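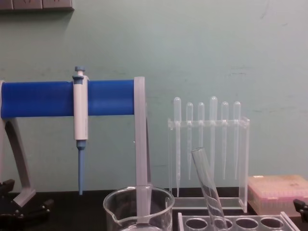

Pentti Hyvönen told me before I went that the Nseir open day was mostly a recruiting event, and that I should eat the sandwiches and believe half of the rest. Having now spent an afternoon there, I would put it lower than half, though the sandwiches were fine.

Enter keywords Search Search this site

Nseir does water testing for small towns and a few breweries. The building is out past Clisunness, 39 minutes on the bus, and the July sun came straight through the front doors onto the people waiting to sign in. We were sent around in groups of 14. Our guide kept using the word "workflow" and walked fast.

The first stop was the teaching bench, and it was the one I liked. There was a pipette stand with a thick blue bar across it, arched like a little footbridge, with a single-channel micropipette hanging off the front. Near it was a clear rack of plastic transfer pipettes with their bulbs sticking up in a row. I used the bulb kind in school and I doubt they have changed at all since then. You squeeze, you let go, you get more or less what you wanted.

The guide's point was that the micropipette gets you exactly what you wanted. Maybe so. We each had a turn at moving 200 microliters of colored water into a small cup on a scale, and the numbers were all over the place. Mine was low twice and then high. The woman next to me pushed the plunger past the first stop every time and got a puddle. When I asked how often the staff are checked on this, I was told "regularly," and when I asked what that meant I was told there was a schedule. I would have liked to see the schedule.

Then the Bekis room, named for the software they run. A wall screen said 3,000 samples, with no hint of whether that was a month's work or a year's. I asked. The guide said it was "a live figure." It did not move while I was looking at it.

The Mokia demonstration was canceled, or put off until four, depending on who you talked to. I waited until ten past four and then gave up. From the brochure I gather it is a tray system that saves bench space – the benches I saw had plenty of space.

To be fair, the two technicians at the washing station were good. They answered what they were asked, said plainly which glassware gets reused and which doesn't, and one of them admitted the drying cabinet is too small for a busy week. I learned more there than from the slides.

Go if you have a kid who is thinking about lab work, and get them to the bench early, before the line builds up. Skip the talk in the lobby. The last bus back leaves at 5:20 and it does not wait for the raffle.

Print this page
E-mail this to a friend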